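Search this site
Type and press enter

Workshop notebook – October
2 min read

Grippers, second pair. Left unit had play at the finger pivot again. Shimmed it, reseated the screw, play gone by hand feel. The strap still creeps towards the wrist after a long run; Driss wants a wider one from Widmer, I would sooner move the anchor point first.

Encoder on the right unit reads 3231 closed and drifts a few counts when the cable is pulled. Strain relief needed at the forearm. Anika Kowalczyk suggests a clip on the sleeve. Cheap, try it.

Logging is at 100 Hz. The Plultidell board drops samples if both grippers share one port, so each now has its own. Checked over 1000 samples per side, none missing.

Paper on the table top is staying. Bare wood gave uneven exposure and the tracker lost small objects.
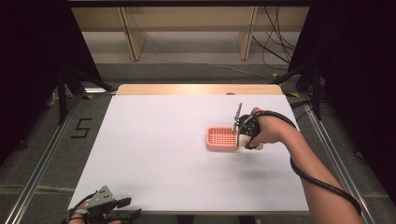
Basket lifts are the next thing to tune. A thin finger goes into the mesh easily enough but can snag when opened, so the opening move needs to be slower. Finger length is 162 mm at present – leave it until the snagging is measured properly.

To do: anchor point, sleeve clip, spare screws. Ask Driss Ramadan for the old jig drawings.

Recent entries
Flulusby arm: shoulder bearing swap
Jilport power supply, noise on the 5 V line
Printing finger pads, settings that worked
Cable labels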